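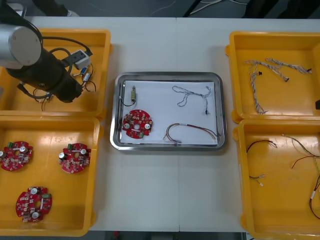

Kit sorting at the Hastbridge bench: four parts on the paper, the rest in the yellow bins.

The Hastbridge bench has moved on to small electrical parts. The task comes from the Asow project, which wants a policy that can fill a tray with one part of each kind and put the parts back in the right bins afterward. Boards and solenoids are kept on the left, wire harnesses and loose leads on the right. The steel tray goes in the middle with a sheet of white paper in it.

As of Saturday the set stands at 2967 accepted episodes. Each one is driven by an operator from start to finish and checked by a second person before it goes in. Episodes with a dropped part are kept if the operator picks it up again. Episodes where someone reaches in by hand are thrown out.

The red boards have been the easier part of the job. The wires are slower. A lead that catches on its neighbor can pull two parts up at once, and operators have been asked to set both down and start that pick over instead of shaking one loose.
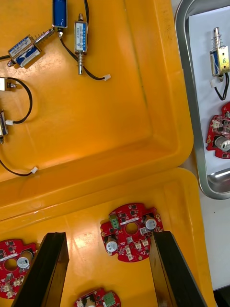 Do operators need robotics experience?
Most of ours had none. New operators get two practice sessions, and their first 20 episodes are reviewed one by one before any are counted.

Ogilvie has also changed how episodes are labeled. The old labels only said which part was moved. The new ones mark the approach, the grasp, the lift and the release, and a failed grasp gets its own mark. Older episodes are being relabeled in the order they were recorded, so anyone training on the early ones should expect them to change through April.

Please shuffle the parts inside their bins between episodes. Several recent batches had the boards in nearly the same spots every time, and those are of little use for training. 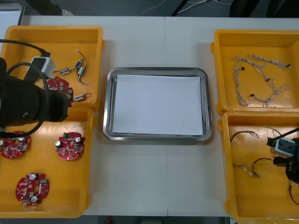 Grakia storage move

Recordings from the bench now go to the Grakia server at the end of each shift. The old shared folder is read-only. If an upload stops partway, leave the local copy alone and start the upload again in the morning.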